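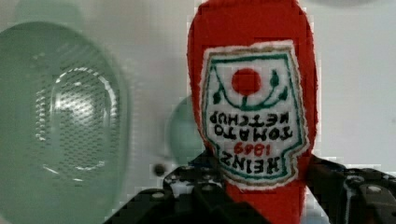 A red fabric ketchup bottle with an embroidered label.

**Karaki Food Walk Opens in October With 10 Kitchens**

Fulliva is pleased to announce the Karaki Food Walk, a new tasting route through the old market streets of Karaki. Guests will visit 10 family kitchens and two bakeries, and at each stop they receive one small plate and one drink.

"Our cooks wished to show the dishes which they make at home," said Nour Chamoun, director of the walk. "The tomato stew of my aunt is finally on a menu."

The route begins at the Flirkska bakery, where Carla Masri bakes flatbread with thyme from early morning. It ends at Nullia, a café known for its quince ice cream. 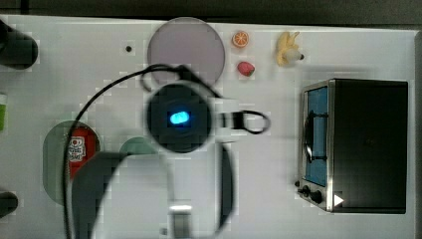
Tickets cost $22 for each person and include all plates and drinks. Children under 10 walk for free with an adult. The final stop is served at long shared tables, and their tops will be kept plain and white, like the one in the photo, so that the colors of the food can be seen well. Vegetarian plates are available at every kitchen.

Reservations are open now at the Fulliva office.

Press contact: Damian Thaler, Fulliva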